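A visit to the Golob carton works

I spent most of a day in October at the Golob carton works, which opens its doors to customers and anyone else who signs up in advance. I run a small mail-order business selling loose tea and I buy boxes by the pallet, so I wanted to see where they come from and what drives the price. What follows is from my notes, in the order I took them.

Getting there

The plant is on the far side of the rail line, past the feed store. The turn is easy to miss when you come from the highway. Visitors park in the gravel lot on the left and sign in at the side door, not at the main office. You get earplugs, a vest and a pair of safety glasses that fit over regular ones. Closed shoes are required and two people in our group had to borrow some. The tour started at 9:30 and we were done with the floor by a little after noon.

The board store

The first stop was the hall where the flat board comes in. Golob does not make its own board. It buys sheets from a mill called Talen, and they arrive strapped on pallets and wait in the hall before anything is done to them. Our guide said the waiting matters. Board that comes off a cold truck and goes straight to the cutter tends to warp, and the creases crack. In winter they leave it longer. The hall is kept at an even humidity, and there is a chart by the door where the shift lead writes down the reading.

I asked about recycled content, because my customers ask me. The plain brown grades are nearly all recycled. The white ones have a new fiber layer on the outside so that they print well. The fully black grades are dyed through or faced with a black liner, and they cost more. I had guessed that the ink was the expensive part, but on short runs it is mostly the board and the setup time.

Cutting and creasing

The next room has the die cutters. A die is a flat sheet of plywood with steel blades set into it, bent to the outline of the box. Sharp blades cut and blunt ones press the fold lines. Golob keeps its dies on racks along one wall, each with a number painted on the edge, and customers who reorder the same box do not pay for the die again. If you change the size by even a small amount, you need a new one. I will think harder about that before I ask for a slightly taller box next year.

The older machine is hand fed and is used for short runs and samples. The newer one, a Jorkier, feeds itself and strips out the waste. Most of the talk at this stop was about the scrap, which falls onto a belt and goes to a baler. The bales go back to the mill. The guide said they watch the scrap rate more closely than the speed, and that a good layout of the blanks on the sheet saves more money than running the machine faster.

The smallest order they take for a custom box is 1,000. I had hoped for less. You can split it over 2 deliveries if you pay for the storage in between.

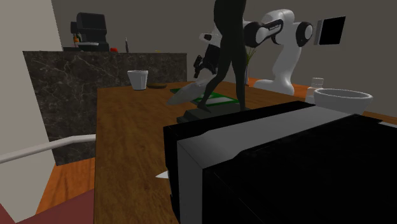 Printing came next, and it was the part I learned the most from. Golob prints by flexography, with rubber plates on a roller, and the main limit is how well the print lines up with the folds. A stripe or band that runs over the top and carries on down the end has to meet itself at the crease, and if the sheet shifts in the press, the join shows. They had samples of good and bad work to handle. The design is a harder one than it looks, and a gray band set diagonally on a black box, crossing the top and going over onto the end, is the kind of job where any drift shows up at the fold. A straight stripe parallel to the fold can be off a little and pass. The advice we were given was to keep solid color away from the creases if the budget is tight, to ask for a folded sample and not only a flat proof, and to accept that dark boxes scuff in shipping. A matte varnish helps some. A gloss one shows every fingerprint.

Folding and gluing

The folder-gluer is a long machine and the loudest thing in the building. Flat blanks go in at one end and come out at the other glued and still flat, ready to bundle. There is a camera check for the glue line and a person at the end who pulls a box now and then and squares it up by hand. Bundles are 48 to a strap for the size I buy. I had always wondered about that number, and the answer is that it is what fits the pallet without overhang.

One problem they described was cold weather again. The glue sets slower near the loading door, so they moved the machine last spring to the inner wall.

Lunch and questions

Lunch was in the break room — sandwiches, a pot of soup and good coffee. Dallari, the company that sells Golob its glue, had a table there with leaflets and a stack of test strips you could pull apart. I took a set home. The cold-set kind was harder to peel than I expected, and the fibers tore before the glue did.

The question time ran long. Several people asked about lead times. For plain brown boxes it is two weeks, and for printed ones it is four, longer before the holidays. Orders for December should be in by the end of September. Someone asked about printing on the inside of the lid. They can do it, but it is a second pass through the press and is priced that way.

Practical notes

Sign up by email early, as the group is kept small. Photos are allowed in the break room and the sample area but not on the floor. There are stairs to the print room and no elevator. Bring one of your own boxes if you have one. I did, and was told in a few minutes that the board was heavier than my product needed. I have asked for a quote on the lighter grade and am waiting for the samples.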